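Plesasby, or how I spent May holding hands with a robot

I should say first that I did not want to name it. My sister named it. She looked at the arm clamped to my bench, asked what it was called, and when I said it had a model number she said it looked like a Plesasby, and that was the end of the matter. There is a strip of masking tape on the base now.

For anyone who missed the earlier posts: I bought a secondhand arm with a gripper on the end, plus a smaller arm you hold and move yourself. You wiggle the small one, the big one copies you, and the computer writes down everything. Do this enough times and, the theory goes, a program learns to do the job without you. I paid 599 for the pair, which I described at home as a good deal, and it was accepted as a good deal until the boxes arrived and took over the half of the garage where the bikes used to be.

The job I picked was putting things in a bin. Reach over, lower the thing, let go, come back up. I chose it on the grounds that a toddler can do it. I would now like to speak to a toddler about technique.

Doing it by remote control is like eating soup with somebody else's arm. The small arm weighs nothing and the big one weighs plenty, so your hand says "gently down" and a fraction of a second later the gripper arrives with an attitude. You also can't feel anything. In real life your knuckles tell you when you've met the side of a bin. With the remote arm you get a motor whining and a slow sense of regret. I did my first evening standing up, craning over the bench, and my neck did not speak to me until lunch the next day.

So I moved to a stool and started driving by the wrist camera alone, on the theory that if the program has to learn from that view, I should have to suffer it too. This was Marcelino Damasceno's advice. Marcelino runs the robot evenings over in Ballbridge and has opinions about people who cheat by looking at the bench.

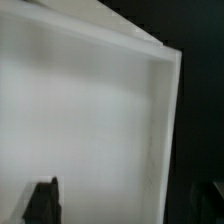 My trouble is with depth, and specifically with white plastic. When I'm sitting at the bench I have two eyes and a lifetime of practice with bins. Through the wrist I have one eye, and up close the bin becomes weather. It's a pale wall that gets a bit grayer toward the bottom, and you are somewhere in it. The only parts I trust are the rim, which is bright and has a decent line of shadow under it, and the right-hand wall, where there are some gray scuffs low down that I've come to rely on the way sailors rely on lighthouses. The tip of one black finger pokes up at the lower left, and my whole method is to compare the finger to the scuffs and hope. Marcelino says the program may well be picking up on the scuffs as well, and that I shouldn't wash the bin. I had no plans to wash the bin.

The other thing I've learned is that I am a bad example. I hesitate. I get near the rim, stop, think about my life, back off a little, and go in again. Every bit of that gets recorded. When I ran the first trained version, Plesasby swung out over the bench with real confidence, got to the rim, and stopped. Then it backed off a little. It was like watching a home video of myself parallel parking.

I threw out that batch and started over with some rules. Pick a path and commit to it. Let go at the same height each time. If I fumble, delete the take, no matter how much I liked the first half. No coffee after 7, because the small arm is sensitive enough to pass along a tremor and the big one is strong enough to make it everybody's problem.

The new batch is better. It put a rolled-up sock in the bin 11 times before it missed, and the miss was my fault for moving the stool, which shook the bench. It has still never managed the tennis ball. It opens its fingers far too early and the ball goes under the dryer, and I go under the dryer after it.

Marcelino tells me a man in Jemthorpe recorded 3000 takes of folding one towel, and that the towel is now folded quite well. I asked how long it took him and Marcelino changed the subject. I have the bench to myself until the bikes are needed again, so I'm going to try the tennis ball with a slower approach and see if I can stop flinching when it drops.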